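From: Buppha Suksawat
To: flirkwood-bench
Subject: Re: [flirkwood-bench] Mat for the cube exercises

Fongchan Intarasuk wrote:
> We printed the marker board again at Dotwood and the squares
> came out short. 50 squares end to end should be 2,060 mm, we
> get 2,051. Does it matter for the cubes? Also, which side is
> the front?

It matters. The error is 9 mm over the full run, and it adds up toward the far edge. Check the following before you print again.

1. Scaling. Turn off "fit to page" in the print dialog. The Kongkaew file is already at full size.

2. Pattern. Markers go in the white squares only, black squares stay plain. Do not tile a small section to fill the sheet – the markers must not repeat.

3. Cubes. Use the small ones, blue and orange, set well apart. They may overlap a square's edge.
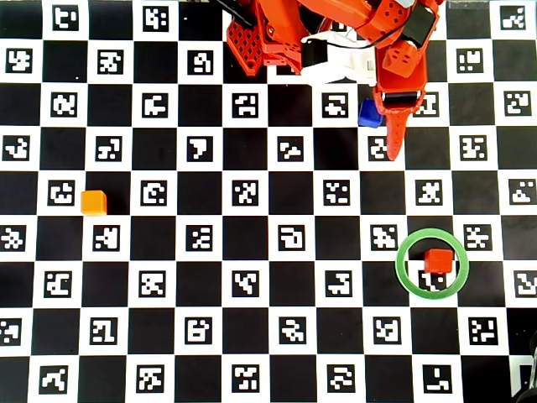 4. Front. Either long side will do. Pick one, mark it with tape on the underside and keep to it.

The Ameck roll stock lies flat after a night under weight. I have one spare length left if you want it.

Buppha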